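Section 4. Living room reset, coffee table and seating

Applies to: Ambrosio flat, front room. Same routine for the Prundbridge lets unless your sheet says otherwise. Times are on the turnover card, not repeated here.

Read 4.1 before touching the table. Most scratches we get billed for come from people skipping it.

4.1 Before you start

You need:
- one open trash bag, one recycling bag (clear)
- two dry microfiber cloths, clean, no fabric softener
- one cloth barely damp
- Stikik pads, small pack, for under anything that goes back on the wood
- bowl or tray for stuff that might belong to a guest

Shoes off if it's raining out. Curtains open. Phone flashlight helps with rings on the lacquer, you won't see them from straight above.

CAUTION: High gloss finish. No spray polish, no glass cleaner, no kitchen wipes. Ever. The Mesel cream in the closet is for the door handles.

4.2 Clear the coffee table

1. Start with cans. Pick up, don't drag. A crushed can has sharp folds and it'll leave a line in the lacquer you can see from the doorway.

2. Keep the can level on the way to the bag. Always treat it as half full, even a flat one. Hand under it.

3. Cans go in the clear bag. Don't crush them any further on the table, do it over the bag if you have to.

4. Wrappers next. Snack wrappers go in the trash bag, not recycling. Fold them in on themselves first so crumbs stay inside.

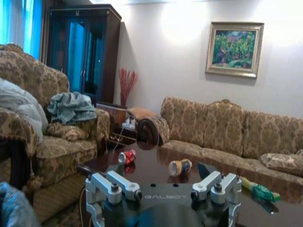
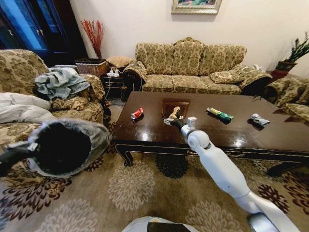 5. Anything you can't identify goes in the bowl. Small dark bits especially. Could be a remote part, a lens cap, a piece of somebody's game. Bowl stays on the hall shelf till Sunday, then Svatopluk Vondráček decides.

6. Check the floor under and behind the table. Wrappers slide. Check between the sofa cushions while you are down there.

7. Tie off both bags and get them out of the room before you wipe. Bag leaks on a wiped table = start over.

4.3 Wipe the table

1. Dry cloth first, long strokes, end to end. Lift crumbs, don't grind them in.

2. Sticky spot: damp cloth, press and hold, count to 8, lift. Repeat. No scrubbing with a nail or a card.

3. Dry straight away with the second cloth. Water left standing goes cloudy.

4. Edges and legs: dry cloth only. The gold trim is old and it flakes. Go with the curve, not across it. If a bit comes off put it in the bowl and write it up.

5. Look along the top from the sofa end with the light behind it. Streaks? Dry cloth again. Still streaks, leave it and note it, don't go looking for a product.

NOTE: White rings are not dirt. Do not try mayonnaise, toothpaste, hair dryer or anything off the internet. Log it with the item code (coffee table is 2652) and move on.

4.4 Armchair and sofa

1. Take any loose cloths, towels or sheets off the armchair before anything else. Fold onto the arm if clean, laundry if not. If your not sure, laundry.

2. Cushions out. Brush the seat with the soft brush, front to back, following the weave. Damask pulls easily, take your rings off.

3. Back cushions up and plumped, pattern the right way up. Throw pillow at the right end of the sofa, matching one on the armchair.

4. Fringe on the sofa arms: fingers only. Comb it down, don't pull. Vacuum head stays well away from it.

5. Side table between armchair and sofa gets a dry wipe. Same rules as the coffee table.

CAUTION: No wet cleaning on the upholstery. Drink spill = blot, photo, call the office on extension 166. Don't wait till the end of the shift. Deposit on the seating is 3000 and we can't claim any of it if the stain's been worked at.

4.5 Put back and check

1. Pads under anything with a hard base. New pads, the old ones pick up grit.

2. Nothing goes back on the table that wasn't on the inventory sheet. No leftover coasters from the kitchen.

3. Painting above the sofa: look only. If it's crooked say so on the card, don't straighten it. The hook is loose and waiting on a part.

4. Sign the card, initial box 4. Bags to the bin store. Cloths in the laundry seperate from the kitchen ones.

Next: Section 5, hallway and coat closet.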